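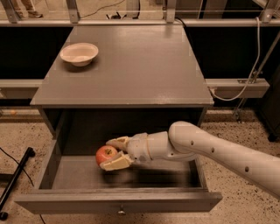

1. 과제 개요

이번 학기 프로젝트는 로봇팔에 "서랍 속 사과를 집어서 위에 있는 그릇에 담기" 작업을 시연으로 가르치는 것. 코드로 궤적을 짜는 게 아니고 사람이 원격조종으로 직접 해 보이고, 그 기록으로 정책을 학습시킨다. 팀 이름은 Putska. 수집 프로그램은 작년 팀이 쓰던 Zoëga를 물려받아서 고쳐 썼음.

처음 계획은 서랍 열기부터 닫기까지 전부였는데 중간발표 이후에 줄였다. 서랍은 미리 열어 두고 시작, 닫는 동작도 뺌. 시간이 없었다.

2. 작업 환경

회색 수납장 하나. 서랍은 끝까지 열어 놓고 사과를 안에 둔다. 크림색 얕은 그릇은 상판 왼쪽 뒤에 둠. 그리퍼는 손가락 두 개짜리이고 팔은 오른쪽에서 들어간다. 관측은 위에서 내려다보는 카메라 영상 + 관절값 + 그리퍼 열림 정도.

조종은 리더암 방식. 사람이 작은 팔을 움직이면 로봇팔이 따라간다. 직접 팔을 잡고 움직이는 방식(키네스테틱)도 6월 초에 해 봤는데 손이 자꾸 영상에 들어가서 포기. 팔이 무거워서 서랍 안쪽에서 미세조정이 안 되는 것도 문제였다.

3. 시연 절차

시작 자세로 복귀 -> 녹화 시작 -> 서랍 위로 접근 -> 손목을 기울여 안으로 진입 -> 파지 -> 수직으로 들기 -> 그릇 위로 이동 -> 내려놓기 -> 녹화 종료.

사과 위치는 매번 바꿨다. 서랍 왼쪽, 가운데, 오른쪽을 섞어서. 그릇은 고정. 원래는 그릇도 움직이려 했는데 이것도 못 함(5장 참고).

조종하면서 정한 규칙 몇 가지:
- 파지 직전에 잠깐 멈추지 않기. 멈춘 구간이 길면 학습된 정책도 거기서 서 버림
- 아래쪽 손가락을 사과 밑으로 먼저 넣고 위쪽으로 누르기
- 서랍 앞판을 건드리면 그 시연은 버림
- 한 사람이 연속으로 너무 오래 하지 않기. 손이 떨린다

두 번째 규칙이 제일 늦게 나왔다. 초반에는 양옆에서 그냥 잡았는데 사과가 굴러서 서랍 벽으로 감. 벽에 붙으면 손가락 들어갈 틈이 없어서 다시 시작해야 됐다. 밑에서 받치는 방식으로 바꾸고 나서는 조종이 훨씬 편해졌음.

4. 데이터와 결과

전체 녹화 631개 중에 검수 통과한 것만 학습에 썼다. 버린 것은 앞판 접촉, 사과 놓침, 녹화 버튼 늦게 누른 것 순으로 많았음. 마지막 건 순전히 우리 실수.

평가는 총 131회, 그중 성공이 98회. 성공 기준은 사과가 그릇 안에 들어가고 그리퍼가 완전히 떨어질 때까지. 실패는 대부분 파지 단계에서 나왔고 사과가 서랍 깊은 쪽에 있을 때 특히 심했다. 안쪽이 그늘져서 영상이 어두운 탓으로 추측하는데 조명을 바꿔 가며 비교하지는 못해서 확실하지 않다.

재밌는 건 조종자 3명의 버릇이 정책에 그대로 남았다는 점. 한 명이 그릇 위에서 손목을 한 번 돌리고 놓는 습관이 있었는데 로봇도 가끔 그런다. 성공률에 영향은 없는것 같아서 그냥 뒀음.

5. 문제점

지연. 리더암과 로봇팔 사이에 눈에 보이는 지연이 있어서 서랍 안에서 특히 불안했다. Zoëga 쪽 통신 주기를 올려서 줄이긴 했는데 없어지진 않음.

힘 피드백 없음. 사과를 얼마나 세게 누르는지 조종자가 모른다. 같은 사과를 계속 쓰니까 물러져서 중간에 교채함. 교체 전후 데이터를 따로 표시해 두지 않은 건 아쉽다.

그릇 위치 고정. 그릇을 옮겨 놓고 시험해 보니 정책이 원래 자리로 가서 허공에 놓으려고 했다. 그릇을 보고 가는 게 아니라 자리를 외운 것으로 보임. 몇 번만 해 보고 끝내서 위 수치에는 안 넣었다.

6. 남은 일

그릇 위치를 바꾼 시연 추가 수집. 서랍 여닫기 동작 포함. 손잡이가 작은 둥근 노브라서 두 손가락으로 잡고 당기는 시연을 따로 모아야 할 듯. Sotham 팀이 손목 카메라를 쓴다고 해서 마운트 도면을 받아 놓았고 아직 출력은 못 함.

수집 설정 파일과 검수 표는 팀 공유 폴더 Hatcombe 안에 있음. 폴더 정리는 방학 전까지 하겠습니다.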